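Student Project Report: Teaching the Arm to Empty a Bin
Noelia Carrasco, with Ngân Chu and Mahmoud Abdelaziz
Shared workshop, Vindirmont

Our project started with a much bigger idea. In January we wanted an arm that could tidy a whole room, and our advisor, Loubna Benjelloun, listened very kindly to all of it and then asked which single part we could finish by 31st July. We went home, argued a bit over soup, and came back with this: an arm, bolted down, that picks mixed household things out of one side of a metal bin and drops them in the other. We called it Mukon, after a typo in Ngân's notebook that we all got fond of.

Most of the build happened in the evenings at the workshop, where Rachid Alaoui very generously let us have the end of a long bench. I want to thank him properly, as he also taught me how to crimp a connector (my first batch was terrible!). Mahmoud wrote nearly all of the motion code, Ngân did the vision side, and I looked after everything you can hit with a wrench.

The bin gave us more trouble than the arm did. In our early trials it crept across the bench a little every time the fingers touched a wall, so after a while the arm was reaching for places that had moved. We tried rubber feet, then a wooden stop, and in the end we went back to plain bar clamps on the rim and tape marks on the work surface beside it. It is not elegant, but the calibration held for a whole evening after that, and we were so happy that we ordered pizza.

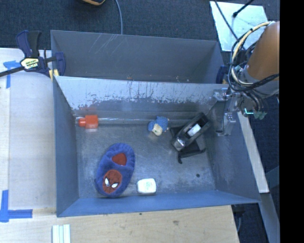

Mukon at the bin, with the slipper, the little blue toy and the rest in the deeper section.

We chose the objects on purpose to be annoying. A plush slipper squashes when you grip it, and its opening can be taken for a good place to grab when it really isn't. Small plastic things like to settle along the foot of the divider, where there is hardly room for a finger on the far side. Ngân also had a long fight with reflections, because bare metal shows a faint copy of anything bright lying near it, and her program would happily aim at the copy. She got around this by ignoring anything found on the sloping faces — a simple fix that cost her most of a week to think of.

For the final test we ran 30 picks in a row with no one touching the bench. Mukon missed 6 of them, mostly small items close to a wall, and dropped two more on the way over the divider. I had hoped for better, but Loubna pointed out that our first full run had ended with the arm pushing steadily against the side of the bin until Mahmoud hit the stop button, so we have come a fair distance.

If we had another term, I would make softer fingertips and tie the cables closer to the arm, and Mahmoud would like to rewrite the part that decides what to pick next. Ngân says she would like to sleep. The drawings and the code are in the workshop's shared folder, and the arm stays on Rachid's bench until the fall group decides whether they want it.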